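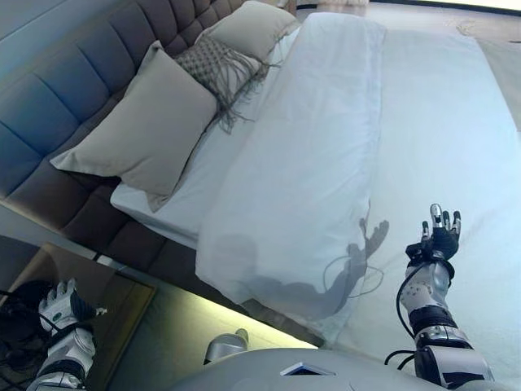
*Figure 4.1 A bed-making job from the robot's side: two arms, a folded white duvet and three pillows still to deal with.*

# Chapter 4: What Will It Really Cost?

My first equipment budget was a single line on a single sheet of paper. It said "robot" and then a number, and I was terribly proud of it. Cathal Buckley, who held the purse strings at Grivthorpe, read it and asked me what the thing was going to practise on. I hadn't a clue!

So before we get to quotes and leasing (that's section 4.3, and I promise it's less dull than it sounds), I'd like you to look at Figure 4.1 with a buyer's eye. Take the hands. Five fingers is a lovely thing to have when you're faced with a fringed cushion, but hands get knocked and worn, and I now put in for a spare before I've even rung the supplier. Then there's the cabling along the arms, which I'd list separately with its own line for replacements.

And then the bed. People forget the bed! At Plemevau we planned for 30 weeks of trials and bought 2 sets of linen, and by October Jucélia Bittencourt was running a wash every evening and muttering at me. The second year I asked for 500 pounds just for sheets, pillows and duvets, and it was the best money in the whole plan.

Floor space belongs in there too. So does somebody's time: Jucélia logged 78 hours in one term simply putting the room back between runs, and I'd budgeted for none of them.

**Before you read on**

- Jot down everything in Figure 4.1 that somebody would have to pay for.
- Mark the items you'd expect to buy more than once.
- Keep your list handy, as we'll put prices to it in section 4.2.

## 4.1 Start with the job

I always begin with the work itself and leave the brochures in the drawer. Write down the task in one plain sentence, such as "put the duvet and pillows straight on a double bed", and show it to whoever does that task now.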